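Malside Open Day, July

We nearly skipped the Buschmann stone works this year, and I'm so glad we didn't! The yard sits at the far end of Malside, up to 45 minutes on foot from Skomville station (take the bus, it's the 536 and it stops at the gate). We went straight to the cutting shed, where a block of green Jidamard marble was going under the wire saw. The noise! You feel it in your teeth, and then the slab comes away and everybody leans in to look at the veins.

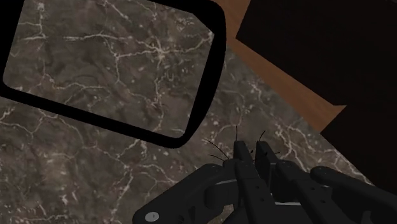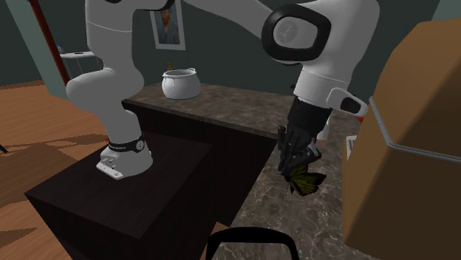 Computer renderings: a brown marble-patterned countertop in the first, a dark brown wooden pedestal box in the second.

After that we had a go at polishing, with wet pads and a scrap each to take home. Mine is a dull gray thing until it catches the light, and I love it. The offcut sale opened at 2, and by then the good shelf pieces were gone, so go early if you want one. We came away with six small tiles and a very heavy backpack. Tea and plum cake in the old drawing office, then the bus back.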